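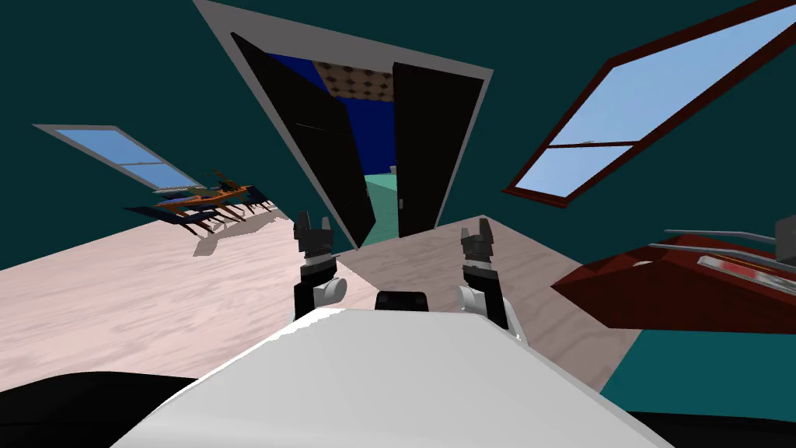

Blick durch eine offene Tür, Computersimulation. Grafik: Skesten

Schwellen, Fugen, Millimeter: Wie ein Planungsbüro Türen im Bestand neu denkt

Die meisten Beschwerden, die beim Büro Marinho eingehen, betreffen eine Höhe von wenigen Millimetern. Das Büro plant Innentüren und Übergänge in Wohngebäuden, überwiegend aus den fünfziger und sechziger Jahren. Der Leiter der Abteilung Bestand, gelernter Tischler und später Bauingenieur, empfängt in einem Besprechungsraum, dessen Tür er selbst ausgehängt hat. Sie lehnt an der Wand, das Band liegt auf dem Tisch.

„Eine Tür ist ein bewegliches Bauteil mit festen Anschlüssen auf drei Seiten“, sagt er. „Die vierte Seite ist der Boden, und der wird in vierzig Jahren dreimal neu belegt.“ Jeder zusätzliche Belag verkleinere den Luftspalt. Gekürzt werde dann das Türblatt, meist auf der Baustelle, meist mit der Handkreissäge. Bei Röhrenspanplatten sei das bis zu einem gewissen Maß unkritisch, bei Wabeneinlagen reiche der untere Rahmenfries oft nicht aus.

Im Projekt Zudar, einer Wohnanlage mit 600 Einheiten, hat das Büro sämtliche Zimmertüren aufgemessen. Die lichte Durchgangsbreite lag in vielen Bädern deutlich unter den heute üblichen Werten. Eine Verbreiterung der Wandöffnung schied an den tragenden Wänden aus. „Man kann dort an der Zarge etwas gewinnen und am Öffnungswinkel. Ein Türblatt, das bei 90 Grad stehen bleibt, steht mit seiner ganzen Dicke im Durchgang. Bei 105 Grad sieht die Rechnung anders aus.“ Voraussetzung sei, dass hinter der Tür kein Heizkörper sitze. In Zudar sitze dort fast immer einer.

Zum Schallschutz äußert er sich zurückhaltend. Das im Prüfstand ermittelte Schalldämmmaß gelte für die eingebaute Tür nur, wenn die Bodendichtung auf ganzer Breite anliege. Auf Fliesen mit breiter Fuge sei das selten der Fall. „Die absenkbare Dichtung überbrückt einige Millimeter. Sie überbrückt keine Fliesenfuge, die quer unter dem Blatt durchläuft.“ Das Büro schreibt deshalb inzwischen eine glatte Anschlagschiene vor, 30 Millimeter breit und flächenbündig eingelassen.

Bei den Türblättern arbeitet Marinho seit einem Jahr mit dem Hersteller Tasterwood zusammen. Geliefert wird ein Blatt mit verstärktem unterem Fries, das sich nachträglich kürzen lässt, ohne dass die Kante neu aufgebaut werden muss. Im Gegenzug wiegt es mehr. Zwei Bänder genügten bei den breiteren Ausführungen nicht, ein drittes sei Pflicht. Ob sich das in den alten Stahlzargen nachrüsten lasse, hänge von der Hinterfüllung ab. Mörtel sei günstig, Schaum weniger, und manche Zargen seien schlicht hohl.

Zur Frage der Abnahme verweist er auf ein einfaches Verfahren. Geprüft werde der Luftspalt an 5 Punkten, bei geschlossener Tür, mit der Fühlerlehre. Gemessen werde erst nach der Heizperiode, weil sich Blätter aus Holzwerkstoffen bei einseitiger Erwärmung verziehen. „Wer im Januar nachstellt, stellt im Juni noch einmal nach.“

Für die zweite Bauphase in Zudar steht die Ausschreibung noch aus. Offen ist unter anderem, ob die Schwellen zu den Balkonen in denselben Auftrag fallen. Der Abteilungsleiter hält das für sinnvoll, der Bauherr hat sich bisher nicht festgelegt. Eine Entscheidung erwartet er im Herbst.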